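Open Day at Rinport: Why the Gripper Has a Handle

The Rinport workshop in Hunlow opened its doors to visitors for one Monday in May, from ten in the morning until four. Most people came for the two fixed arms behind the safety glass. I spent my two hours at the bench on the other side of the room, where Xiuying Meng, who leads the manipulation group, was taking questions on hand-held grippers.

The group's current project is called Varma. Its aim is a control policy for light tabletop work: picking up household items, moving them, putting them down in a stated place. The training material comes from people doing those jobs with a gripper held in the hand. A camera on the tool records the fingers and the surface in front of them, and the same finger geometry is later bolted to an arm.

"The arm never sees a human hand," Meng said. "It sees two fingers and a table. We want the recordings to look like that too."

The collection so far stands at 1,736 accepted recordings. Meng was more interested in the rejected ones, which number 900. The largest group failed on tracking, where the software lost the position of the tool for too long to reconstruct the path. Fast wrist rotation is the usual culprit, followed by surfaces with too little texture for the tracker to hold on to.

"Plain white tables are bad for us," she said. "People assume a clean background helps. The tracker wants grain, scratches, a stain, a crumb. An old desk is excellent."

I asked whether the operators need much training. She said a new operator makes 20 practice runs before anything is kept, and that the main thing to unlearn is speed. People close the fingers before they have stopped moving, and on an arm with a real control delay that habit turns into a nudged cup. Operators are told to open wide, approach, pause and close. The pause can be short, but it has to exist in the data.

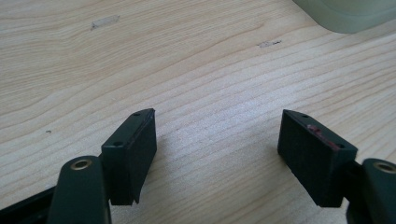
Bendik Blomqvist, the mechanical engineer on the project, joined us shortly before noon. His part is the fingers and everything behind them. The requirement he was given was that both sides move together and that the gap close at the same midpoint every time, whoever is holding the tool.

"Play in the pivots was the first problem," Blomqvist said. "If one side lags by a millimeter, the object gets pushed before it gets gripped. On the recording it looks like a decision. The policy learns to push."

He now measures play at the pivots every week and logs it by tool number. Pads are handled as consumables. A worn pad slips under loads that a new one will hold, and Blomqvist would like the recordings to be grouped by pad age so the difference can be tested. Meng agreed that it should be done and said it had not been scheduled.

On cleaning, the two differ. Blomqvist wants pads wiped between sessions and replaced once they have taken up anything that will not come off. Meng is content with some variation in how they look, on the grounds that a policy trained on spotless pads may react badly to marked ones. The present rule is a compromise: wipe for grip, and ignore discoloration.

The question visitors asked most often was why the group does not simply drive the robot by remote control and record that. Meng's answer was cost and location. A remote-controlled setup ties up one arm and one operator in one room. The hand-held tools go out in a padded case, and the group has recorded in 13 different rooms, among them a staff kitchen at Plalell, a packaging firm across the road.

"There is a price," she said. "A person will reach in ways the arm can't. We check every path against the joint limits afterward, and some perfectly good work gets thrown out because no arm of ours could follow it."

She would not give a success rate for the trained policy. The trials are being rerun with a fixed set of starting positions, the earlier ones having been laid out by eye. Results from the two methods cannot be compared, in her view, and she did not want the older figure repeated.

Blomqvist's next job is the trigger. The current one gives the operator very little sense of how hard the fingers are closing, and soft objects are squeezed more than they need to be. He is testing a stiffer return spring, which improves the feel and tires the hand sooner. A second version with an adjustable spring is on his desk, waiting for a part.

Varma runs through the end of the year on its present funding. Rinport plans to release the finger drawings and the inspection checklist before then; the recordings will follow when the room owners have signed off on them.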